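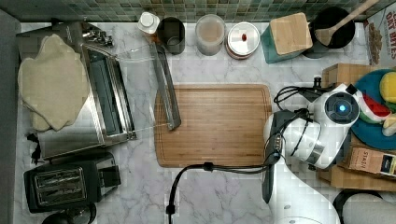 How many waypoints does a counter-top pick need? Fewer than you'd think – approach, grasp, lift, clear, place. Add more only when the planner clips something.

Tips > Kitchen > Arm software

Home Tips Tools Forum Contact

Quick ones from this week, no order.

Oven door open? Put it in the collision map as its own box. Padded. Glass fools depth, steel too.

Cutting board – model it as part of the counter, raised. Saves a suprising amount of replanning.

Cap joint speed at 9 percent for first runs of a new plan. Then raise it.

Cables: keep-out zone along the arm side. Solène's script does this, ask in the forum.

Planner timeout 3,000 ms. Below that it gives up near the backsplash.

Canisters and jars in a row – segment by lid, not body. Got 94 good masks out of 100 that way on the Nukum build.

Log evrything. Rename logs same day.

Valentin's gripper-force table goes up next.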